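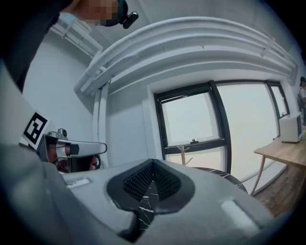

Jihad Matar wrote in to say that the April version of this guide told people to start with the garage, and that anyone who starts with the garage will never be heard from again. Fair. I started with the garage myself and got as far as a box labeled "misc cables" before going inside to lie down. So the order has changed, and a few other things with it.

How to Make a Home Inventory Your Insurer Will Read

July 31, 2022
849 shares | 12 comments

A home inventory is a list of what you own, kept somewhere that won't burn down with it. You need one if you have renters or homeowners insurance and would like to be paid for more than the sofa. Most people can name the sofa. After that, memory gets patchy and surprisingly modest, and you find yourself on the phone telling a claims adjuster that you probably had some towels.

You need a phone, a spreadsheet, and an afternoon you don't mind losing. Get your policy out too, if you know where it is. If you don't, finding it is the first job, and I wish you well.

Step 1: Pick the room you like least to think about replacing

For nearly everyone that's the kitchen. Kitchens are full of things that cost little each and a shocking amount together. Do it first, while you still have some goodwill toward the project. Bedroom next, then living room, then bathroom. Garage and attic last, over several sittings, with snacks.

Step 2: Walk through it with your phone before you write anything

Shoot a slow video of the whole room, left to right, opening every drawer and cupboard as you go. Talk while you film. Say what things are and what you remember paying. You'll sound like a bored auctioneer, but the version of you who has to file a claim will be grateful for every word.

Then take stills of anything with a serial number, plus the number itself. It will be on the back or the bottom, in gray type on gray plastic, and you will need a flashlight. 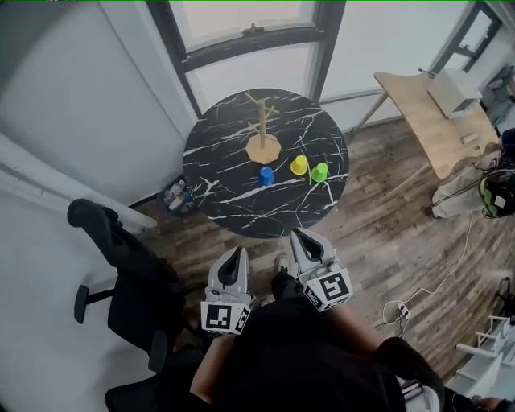 Step 3: Set up the spreadsheet

Keep the columns dull: room, item, how many, brand or model, year bought, price paid, receipt (yes or no). I used to have a column for condition. Everything I own was "good," including a toaster that only does one side, so I took the column out.

There are apps for this. I tried Rotisura for a month and it's perfectly decent, though it wanted me to choose an icon for each item and I spent longer than I'd like to admit deciding whether a colander was a bowl. If you use an app, check that it exports to a plain file. The company may not outlive your dishwasher.

Step 4: Group the small stuff

This is where people quit. You don't need a line for every fork. "Flatware, stainless, service for eight" is fine, and so is "baking pans, assorted" with a number next to it. Give an item its own line if you'd be annoyed to replace it out of pocket. My own cutoff is whatever I'd complain about at dinner.

Lump by drawer or shelf if you get stuck. Books go by the shelf, clothes by type, and spices by one honest guess, which will be too low. Mine came to more than the microwave.

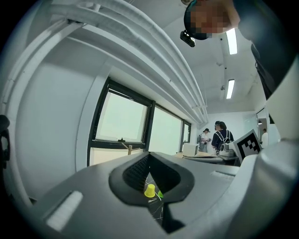
Photos of grouped items need a little thought, mainly about what you'll be able to read from them later. Spread things out and shoot from high enough to get the lot. Close-ups are for serial numbers and jewelry. The small yellow cup in the picture, with something bright green right beside it, would go on my sheet under "kitchen odds and ends" along with the measuring spoons, and I'd shed no tears over the grouping. A watch would not get the same treatment. Neither would anything you've ever described to a guest as "an investment."

Step 5: Look up your limits

Policies cap certain categories, and the caps can be lower than you'd think. My old one with Nolasitz had a ceiling on jewelry that wouldn't have covered my aunt's ring, never mind the earrings. When I added up my own kitchen it came to over $3,000, and I don't even cook well. If a category total runs past its cap, call and ask about scheduling the item separately. Have the receipt or an appraisal handy. The hold music has not improved.

Step 6: Put a copy somewhere else

Email it to yourself. Put it in cloud storage. Give a printed copy to a relative in another town - mine is in Zernolau, in a folder marked "recipes" for reasons lost to time. A fireproof box is a nice extra, but read the rating before you trust it with the only copy.

Step 7: Update it

Once a year, plus whenever you buy something large enough to need help carrying in. Delete what you've given away. Renewal time works well as a reminder, as you'll already be in a bad mood about insurance.

12 comments | Share this page

Related
Reading a Lease Without Crying
What to Keep in a Fireproof Box
Assefa Shelving: Two Years On
How Long to Save Old Receipts
Moving Out of Zernolau: A Checklist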